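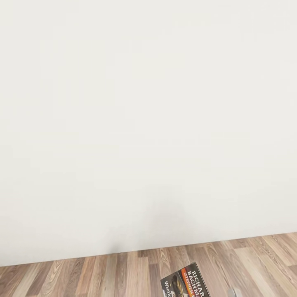
What is a constitution?

It's the rule book for a whole country. It says who gets to make the laws, how those people get picked, and what they're never allowed to do to you, even if they really want to.

I got interested in this stuff when I was in fourth grade and our teacher, Mrs. Kabbaj, let us write a constitution for a made-up island. We called it Jinthorpe (don't ask me why!) and we argued over it for 3 weeks. My friend Fouad wanted a king. I wanted to vote on everything, even lunch. In the end we had 37 rules, and two of them said opposite things, so we had to go back and fix it.

Real countries have the same trouble. Some write very short constitutions and some write ones as long as a novel. A few, like the United Kingdom, don't keep theirs in one single document at all. They use lots of old laws and habits that everybody agrees to follow – sort of like the rules in your house that never got written down but you still know them.

So who makes sure the government sticks to the rules? Usually it's judges. If lawmakers pass a law that breaks the constitution, in many countries a court can say, "Nope, that one doesn't count." That's a pretty big power, and grown-ups argue about it all the time.

Can you change a constitution? In most places you can, but it's hard on purpose. In the United States, for example, three-quarters of the states have to agree to a change. With 50 states, that means 38 of them have to say okay. Imagine getting that many people in your school to pick the same pizza topping!

Want to try it yourself? Grab some friends, invent a country, and start with one question: who decides things when you can't agree? We got stuck on that one until December.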